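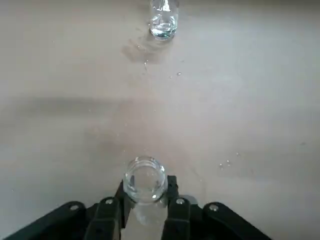
**Dravum Foods — Sample Preparation Group, Plernia site**

Minutes, July 10, 2025
Chair: Ciarán Ó Néill

**1. Pouring cell**
The gripper holds the small jars by the sides, mouth up. Droplets are reaching the tabletop between jar and tumbler. Pour speed to be lowered and the wipe-down added to the shift sheet. Last month's log shows 691 pours, 52 of them repeated by hand.

**2. Staffing**
No posts are removed. Two bench staff move to checking and labelling from November. Staff asked who answers for a bad pour on nights — agreed that it is the shift lead, and the rota will say so. Grade for the checking role is still open with Urquijo, who handle pay reviews for the site.

**3. Training**
Greltov course covers stop, reset and finger change. Almost 88 hours booked across the group. Night shift asked for sessions in paid time. Agreed.

**4. Actions**
- Ó Néill: revised rota, grade query to Urquijo
- Bench leads: new pour speed, repeat count to be kept daily
- Stores: spare finger tips, bin 51

Next meeting to be set once the rota is out.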